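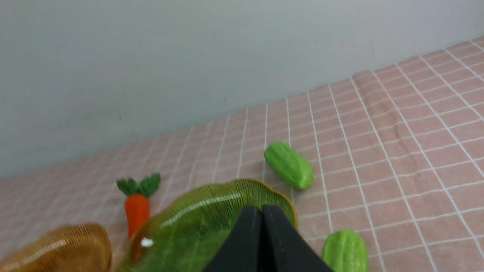 Progress report to the Jirnar Fund
Play Kitchen and Pretend Food Corner, Gindumberg Family Center
Reporting period: spring term through August

Summary

The play kitchen corner is open and in regular use. The table, the shelving and most of the toy food and dishes were bought in the first half of the period, and the corner has been part of the weekly timetable since then. Spending is within the grant. One item, the low sink unit, is late and will fall into the next period. We are asking for one small change to the budget, set out near the end of this report.

What the grant paid for

The fund awarded us $2000 for furniture, play materials and storage. The application listed a child-height table, two shelf units, a sink unit, a set of play dishes, toy fruits and vegetables, table coverings and labeled bins.

The table and shelves came from Kalinowski, the school furniture supplier we named in the application. They arrived on time. One shelf had a split along the back panel and was replaced without charge. The table is the lower of the two heights offered. We had planned on the taller one, but the toddler group could not reach the middle of it when we tried the sample in the showroom.

Toy food and dishes were bought in two orders. The first went to Zisitz, which sells by the set. The second was made up of single pieces to fill gaps. We wanted food the children would know from home as well as some they would not, so the vegetables are a mix. The carrots are the ones everybody picks up first. A pale green ridged vegetable gets called a cucumber by most of the children and a chayote by at least two of the families, and we have stopped correcting anyone. It goes in the bin marked "green."

The plates are translucent and colored, with wavy edges and fine ridges on the surface. We chose them over plain white ones so that children could sort and match by color while laying the table. They look good on the pink grid cloth, and the grid lines have been useful in their own right – older children use them to line up the places. The ridges are harder to wipe than a flat plate, and bits of paper and dried paste stay in them if they are left overnight. Plates are now rinsed and brushed at the end of each session.

How the corner is used

The corner is open for 4 sessions a week. Three are drop-in play and the fourth, on Tuesday mornings, is the language group for children who are starting to learn English. Attendance at the Tuesday group has been steady, with 10 children on the list and a short waiting list that we expect to clear in the fall.

In the language group the toy food is used for naming, asking and giving. A typical session starts with an adult and two or three children at the table, one plate each, and a bin of vegetables on the floor. The children ask for what they want and serve it to somebody else. After that the table is theirs. Most of the talking we had hoped for happens in this second part, when a meal is being made and there is a disagreement over who has the carrot.

In the drop-in sessions the corner is less tidy and much busier. Food travels to the block area and the reading mat. We tried a rule that it had to stay on the table and gave it up after two weeks. Pieces are collected at the end of the session, and few have gone missing.

Parents have asked where the plates came from. Several families now stay for the clearing up, which was not planned but has made the changeover to the next group quicker.

Problems and changes

The sink unit has been delayed twice by the maker. Kalinowski has offered an alternative model that is slightly wider. It would fit if the second shelf unit moved to the other side of the window, and we have measured for this. We would prefer to wait for the original model until the end of next month and take the alternative after that.

The table covering needs replacing sooner than expected. It is taped at the corners, and the tape lifts when the table is washed. We plan to buy a heavier cloth with clips.

The picture labels on the bins did not last. They were printed on plain paper under clear tape and the younger children peeled them off. New ones have been laminated and screwed to the bin fronts.

Budget

Furniture came in slightly under the estimate and play materials slightly over. The money for the sink unit is held back and has not been spent on anything else. We would like to move $4 out of every $10 left in the storage line to play materials, to pay for the heavier cloth and a few replacement vegetables. Receipts for both toy food orders and the furniture invoice are attached.

Next period

– Fit the sink unit, or the alternative model.
– Replace the table covering.
– Add cups and serving spoons, which the children have asked for and which were left out of the first order.
– Offer places in the Tuesday group to the families on the waiting list.

Please let us know whether the change to the storage line is approved before we place the next order.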